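Bassey Says Most Desk Organizers Don't Organize Much, Offers a Plainer Setup

2018-08-01 - Bassey, the home workspace shop, today released the results of a small tidying trial it began in May, and the company is the first to admit that the findings do not flatter its own trade. Of 51 households that were given a full set of drawer trays, pen cups and stacking boxes, 40 had stopped using at least half of the pieces by the end of the trial.

"We sell these things, so I was hoping for a better number," said Sofia Macedo, who ran the trial for Bassey. "People filled the boxes once. Then the boxes became something else to move when they wanted to sit down and work."

The company is skeptical of the usual promises made for storage products, including a few it has printed on its own packaging. Claims that a tray will "save hours a week" have been dropped from the Feltar and Kisov lines. Bassey could find no support for them in its trial notes.

In their place the company is suggesting something cheaper. Clear a table, cover it with plain fabric, put a folding screen behind it and keep on it only what is being used that day. A white board, a packet or two and a lot of bare cloth is closer to what the trial households settled on than anything in the spring catalog.

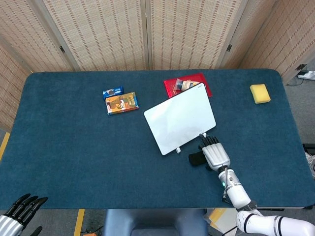

A white board and a red packet on a cloth-covered table, with a woven folding screen behind.

The screen is the one item Bassey is willing to argue for. Twenty of the households were lent one, and most asked to keep it. Macedo is cautious about why. "It could be that a screen hides the rest of the room and the mess is still there," she said. "I would not call that tidying. I would call it a screen."

Bassey will sell the table cover and screen together under the name Prorkell, or separately for customers who already own one or the other. The set has 2 pieces and comes with no trays. The company makes no claim that it will change anyone's habits, and customers who own a bedsheet and a bookcase are invited to try those first.

The trial notes, including the comments from households that disliked the whole exercise, are available from Bassey on request.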